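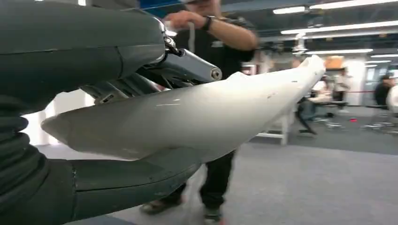 A curved white part held between two gripper fingers.

Let small carmakers sell unfinished cars

A car company called Puvia closed its order book last October. It had built 69 cars in four years, all of them small two-seat electrics, and it had 400 deposits it could not turn into deliveries. The money went into tooling for interior trim, a second round of seat development and a touchscreen that never worked well in the cold. The battery and motor were finished in the second year. So was the chassis.

I drove one of those cars for a week. It was quick, it steered well, and the range was good enough for my commute and back with plenty left over. The door pockets rattled and the glove box did not close unless you lifted it with your knee. I did not care, and I don't believe most of the people who put down deposits would have cared either. They were buying a light electric car with a low seat. They could have lived with a bad glove box.

My argument is that small manufacturers should be allowed, and encouraged, to sell cars that are safe and legal but plainly unfinished. Sell the car with bare door panels. Leave out the screen and put in a bracket. Price it accordingly, say so on the first page of the brochure, and let the owner add the rest later or leave it alone.

There is some history behind this. Kit cars have been sold for decades, and people still build them in their garages. But a kit asks a lot of the buyer. You need space, tools, a free winter and usually a friend with an engine hoist. An electric kit is worse, since few people should be wiring a high-voltage pack at home. What I have in mind sits between the kit and the showroom. The factory does the pack, the brakes, the belts, the crash structure and the glass. It stops there.

Irkero tried something close to this with its second model. The base car came with one speaker, wind-up windows and rubber flooring, and it weighed 1,222 pounds. Dealers hated it. They had nothing to upsell except paint, and they steered buyers toward the higher trim until the base car was dropped. I read that as a problem with the dealers. The waiting list for the base car was longer than the list for the better one right up to the week it was canceled.

The usual objection is that buyers say they want simple cars and then refuse to pay for them. There is truth in it. Walk through any lot and the cars that have sat longest are often the plainest. But those are plain versions of ordinary family cars, stripped down to hit an advertised price. A family that needs a car for 9 years of school runs is right to want the better seats. Someone buying a second car for fun, or for a short trip to work, is making a different choice.

Another objection is resale. An unfinished car might be hard to price, particularly if the first owner has put in a poor dashboard with a jigsaw. Vergara, which sells used electrics and nothing else, takes in modified cars and lists every change with a photo. Its cars sell. Buyers will accept almost anything they have been told about in advance.

Safety matters more. I would not want any of this to become an excuse for thin doors or cheap brakes. The rules for crash protection and lighting should stay exactly as they are, and a company that can't meet them should not be selling cars. Trim is a separate matter -- much of what makes a new car expensive to develop has no bearing on whether you walk away from a wreck.

Udside is said to be planning a small electric pickup with a bare cab and a plain steel bed. I hope the company holds its nerve. If the first reviews complain about hard plastic and road noise, it should leave the truck alone and spend the money on making more of them.

June 2025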